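Countertop oven on a white table: how much space, and will the top mark?

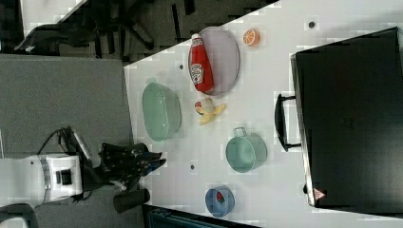 The table as it is now, oven at one end.

Posted by tallulah_k
10 October 2026
14 comments | 3 shares

We moved in July and the new kitchen has no counter deep enough for our countertop oven, so it lives on the end of a white table. The same table is where I put shopping down, where we eat breakfast, and where my daughter plays with her toy kitchen things. You can see how it goes. The plate, the basket, the green pot, the ketchup and the banana all end up out at once and I have stopped trying to keep them apart.

The oven is a Tisier, bought secondhand without a manual. It is a big black one with a glossy top and a handle on the door. There is a little orange and white warning triangle near the corner, which I take to mean a hot surface, but it doesn't tell me how far away to keep things.

What I want to know:

How much clear space should there be in front of the door and at the back? Right now the back is 20 cm from the wall and there is nothing over it.

Will the heat turn the white tabletop yellow? It is a Bodin table and I don't know what the finish is. We mostly bake at 200 C, for half an hour or so, four evenings a week.

Is it a bad idea to have toys on the same table at all? My daughter is four and knows not to touch the door, but the plastic things drift toward it over the day.

I would like to avoid buying a separate cart if I can. The kitchen is small and the only other outlet is behind the fridge.

Helpful (41) | Share

Borislav Obradović

I repaired small appliances for a long time and have seen plenty of scorched tables, so I'll take these in order.

Back: 20 cm is fine for most ovens that size. Check where the vents are. If they are on the side, that side needs the same room as the back. Don't push the oven to the wall when it's off, because one evening you will forget to pull it out again.

Front: think about the door when it's open. Open it cold, measure from the front of the feet to the farthest point the door reaches, and add a hand's width. Put a strip of masking tape on the table there. Nothing goes past the tape while the oven is on or cooling. Plastic bowls and baskets can soften well before you smell anything, and a squeeze bottle will warp too.

Tabletop: the feet on these are usually short and the underside gets hot. White finishes do yellow, slowly, and you won't notice until you move the oven and find a rectangle. Get a heat-resistant board or a ceramic tile bigger than the oven's base. The feet must sit flat on it. Don't use a silicone mat, it holds heat underneath on some models.

Glossy top: don't store anything on it. People put bread up there, or the oven gloves.

For the manual, look for a plate on the back or underneath with the model number and write to the maker. They will usually send a PDF. If what it says is different from what I said, go with the manual.

Helpful (28) | Share

jorunn.m

We had the same setup for two years with a Soker oven and it was fine. Ours did leave a mark on the table but we just put the oven back over it.

For the toys I gave my son a tray. Everything he plays with has to fit on the tray, and when I turn the oven on the tray goes on the floor. He was three when we started and he got used to it in a week. I would sort out which pot is the toy and which is yours too, because we once had pasta in the wrong one.

Helpful (9) | Share

pennywhistle77

Get the cart. I paid 3,000 to have a kitchen redone partly over a burned worktop and I would have been happy with a cart. The Barkonora one is narrow and has wheels that lock. You said you don't want one but a four year old and a hot door at table height is the part I would worry about, more than the yellowing. Check that the cord reaches before you order, you shouldn't run these off an extension cord.

Helpful (6) | Share

tallulah_k

Thanks all. Found the plate with the model number, it was underneath. The tape is going down tonight and I'll look for a tile. Still thinking about the cart, I have to measure next to the fridge first.

Helpful (2) | Share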